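Viment and Stukier Open Bedroom Tidying Service to Family Households

Viment, the household services company, and Stukier, a supplier of bedding and storage goods, today announced the opening of a joint bedroom tidying service for families with children and teenagers. The service, named Flomach, begins taking bookings on Wednesday, August 18, 2021, and will be offered at first in homes within the company's existing service area.

Flomach covers the bedroom only. A visit includes sorting clothing left on beds, chairs and floors, folding or hanging what is clean, setting aside what needs washing, and making the bed with the household's own linens. Kitchens, bathrooms and shared living rooms remain part of Viment's general cleaning service and are booked separately.

The decision to offer a bedroom service on its own follows a review of customer requests carried out by Agarwal, an independent research firm retained by Viment. Agarwal received written responses from 478 households that had used Viment in the past year. The most frequent request was for help with clothing that collects on the bed during the week. Many parents reported that they did not want a full house cleaning and would prefer a shorter visit limited to a single room.

Respondents were also asked which bedroom task they put off most often. Folding was named first, followed by changing the fitted sheet and matching socks. Storage of out-of-season clothing was mentioned less often than the company had expected, and it will be considered for a later stage of the service.

"Families told us in plain terms what they wanted," Viment said in a statement. "They wanted the clothes off the bed, the bed made, and the child able to find a clean shirt the next morning. Flomach has been planned to meet that request at a price most households can manage."

Bright printed bedding, and clothes still to be sorted.

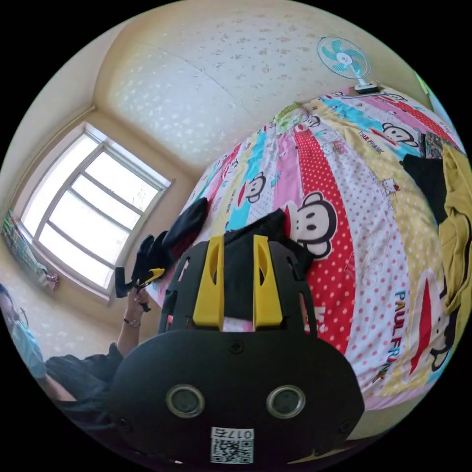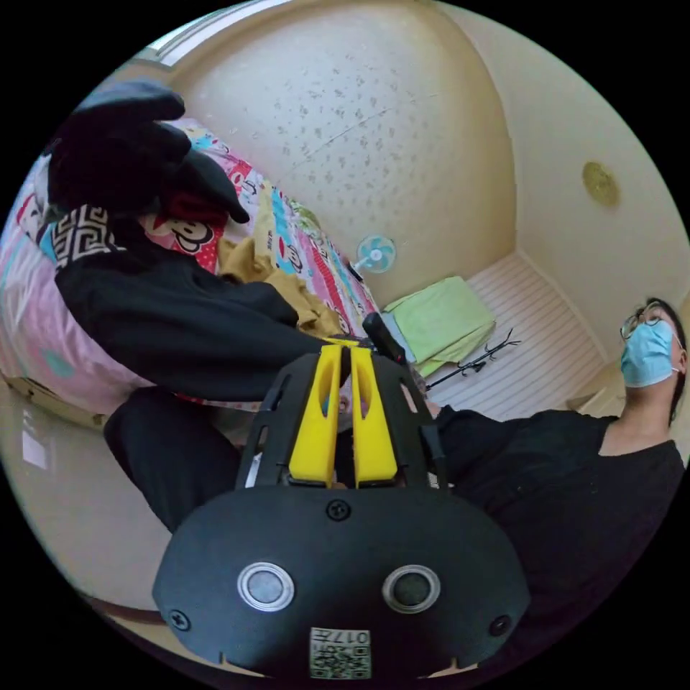
Each Flomach visit is carried out by a team of 2 and follows a set order of work. The bed is cleared first. Every garment is picked up, shaken out and checked for stains, damp and items left in pockets. Clothing is then placed in one of 3 groups: clean, to be washed, and to be decided by the family. No garment is thrown away or given away by the team under any circumstances.

Dark clothing receives separate attention. Black T-shirts, leggings and school trousers are easily mistaken for one another when bunched together, and customers have reported that they are often returned to the wrong drawer or the wrong family member. Teams will open each dark item fully, read the size label, and place it with the clothing of the person named on the household's list. Where the size does not settle the matter, the item goes to the family group.

Once the bed is clear, the quilt or cover is removed, shaken and aired while the sheet is straightened or changed. Patterned covers are put back with the design facing the direction the family prefers. This point was added at the request of parents of younger children, several of whom wrote that a favorite character placed at the wrong end of the bed can delay bedtime.

Stukier will provide the goods used during visits. These include cotton sorting bags, drawer dividers and a fabric tray for small items found in pockets or under pillows. Sorting bags remain with the household after the first visit. Drawer dividers are fitted only when the customer asks for them, and may be returned at the following visit if they are not wanted.

"Our part in this service is to supply simple goods that hold up to daily use," Stukier said. "A child's bedroom does not need a large amount of equipment. It needs a place for clean clothes, a place for dirty clothes, and bedding that can be washed often."

Bedding care forms a further part of the service. Before washing is set aside, teams will check the care label on printed sheets and quilts and note the recommended temperature on a card left in the room. Viment advises customers to wash strongly colored prints inside out, to keep them apart from white items for the first few washes, and to dry them away from direct sunlight where possible. Laundering is not included in the basic visit but may be added at the time of booking.

Health measures apply to all visits. Staff wear face masks throughout their time in the home, clean their hands on arrival and before handling bedding, and work with a window open when the weather and the customer allow. Customers who wish to remain in the room during the visit are asked to wear a mask as well. A visit may be moved to another day without charge if anyone in the household is unwell.

The basic visit is priced at 52 dollars and includes one bedroom with one bed. Bunk beds and shared rooms are priced on request. Customers who already hold a Viment cleaning plan may add a Flomach visit to their regular appointment, and the visit will appear as a separate line on the monthly statement.

Households are asked to prepare for a first visit by writing a short list of the people who use the room and their clothing sizes. Money, medicines, jewelry and private papers should be removed before the team arrives. Toys and books may be left where they are. Teams will move them from the bed to a desk or shelf, but they will not sort them unless this has been agreed in advance.

Bookings are accepted by telephone and through the Viment customer portal. Existing customers will receive a printed notice with their August statement. Questions about sorting bags, dividers and other goods should be directed to the Stukier customer desk.

About Viment

Viment provides cleaning, laundry and tidying services to private households. Its work includes regular home cleaning, move-in and move-out cleaning, and seasonal care of bedding and curtains.

About Stukier

Stukier supplies sheets, quilts, storage bags and drawer fittings to retailers and service companies. Its goods are sold for use in bedrooms, guest rooms and student housing.

Media inquiries may be addressed to the Viment press office. Copies of the Flomach price list and the household preparation sheet are available on request.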